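How I Make Roasted Pepper Relish (and Keep It Through Winter)

I've been making this relish every fall since my neighbor Shirley Penrose handed me a jar over the fence and refused to give me the recipe. It took me a few years of messing around to get close. I think mine's a bit sweeter than hers, and I like it that way!

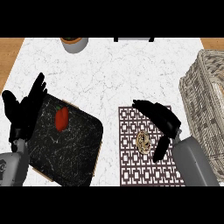 What you'll need

Red bell peppers, enough to fill a big sheet pan in one layer
2 medium yellow onions
4 cloves of garlic
1 cup apple cider vinegar
1/2 cup sugar
2 teaspoons salt
1 teaspoon mustard seed
A pinch of chili flakes, if you like a little kick

Go for peppers that feel heavy and have tight skin. Wrinkly ones are okay too, but they don't peel as nicely.

Roasting

Turn the broiler on high and move the rack up near the top. Lay the peppers on the pan whole, stems and all, and slide them in. Turn them with tongs every few minutes until the skins are black and blistered all over. Mine usually take 20 minutes, but my broiler is old and kind of weak, so watch yours.

Tip them into a big bowl, put a plate on top and walk away until they're cool enough to handle. The steam loosens the skins. Pull the skins off with your fingers, then yank out the stems and seeds. Don't rinse the peppers under the tap - all that good smoky flavor goes down the drain.

Cooking it down

Chop the onions small and soften them in a wide pot with a little oil. Add the garlic for the last minute. Chop the peppers (I like them chunky, my husband wants them almost mushy, so we trade off) and throw them in with everything else.

Let it bubble on low, stirring now and then, for 45 minutes or so. It's ready when you drag a spoon across the bottom and the gap stays open for a second. Taste it warm, then let a spoonful cool and taste that too. Cold relish needs more salt than you'd think.

Storing it

I don't can this one. It goes in clean jars in the fridge, where I use it up within two weeks, and the rest gets frozen in small tubs with some room left at the top. I'm usually down to the last tub by December.

Thaw it overnight in the fridge and give it a good stir. It's great on burgers, and even better on scrambled eggs with a bit of feta.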